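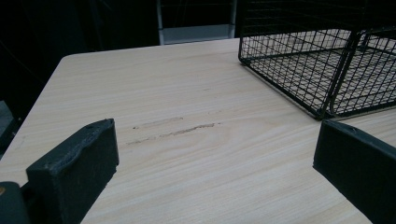
What takes dark scuff marks off a pale wooden tabletop?

A soft pencil rubber first, then a barely damp cloth with a drop of washing-up liquid, always working along the grain.

That's the short version for anyone reading on a phone. The long version is below, and I'm so pleased somebody asked, as I've had a happy fortnight of rubbing at tables!

On Sunday Nurhan Ersoy wrote:

> Hello all,
> I've put our wire basket on the dining table for post and
> keys, and I love it there, but there are now a couple of
> dark lines in the wood. The table is a light one with lots
> of grain, oiled I think, bought second-hand from the Lodar
> clearance. Are they scratches or just dirt? And would it be
> mad to keep the basket on the table? My sister says sand
> the whole thing. I would rather not.
> Nurhan

Nurhan, please don't sand the whole thing, not yet anyway. Shut your eyes and run a fingernail across the line. If the nail glides over, the mark is sitting on top and you have a very good chance. If it catches, there's a groove, and the dark part is probably dirt that has settled in it. Even then you can usually get the colour out and be left with a pale dent that only you will ever find.

I start with the rubber (a white one, the pink sort can leave a smear of its own) and short strokes. Then the cloth, wrung out hard, then a dry one straight after. Try it on the underside first if you don't know what the finish is. On our kitchen table that was enough for everything except one stubborn streak by the window end, and for that I used 3000 grit paper, 2 passes with hardly any pressure, and a dab of oil on a rag. It came up beautifully - I made everyone in the house come and look.

If the table turns out to be varnished, leave the paper alone and stop at the cloth. Jenkins did his with a kitchen scourer and now has a dull patch the size of a saucer.

As for the basket, keep it! I adore a wire basket on a table, you can see at once what's in it and the crumbs fall through instead of gathering in the corners. Mine holds napkins, the pepper mill and usually a Zillulach seed catalogue. Turn yours over and feel along the bottom for a rough weld or a bare end of wire. Little felt dots on the base corners help a lot, and so does lifting it when you want to move it. I still forget.

Does anyone know whether Flirus still sell the clear oil in the small tin? I have only a spoonful left and the sideboard is next.

Garnet Girard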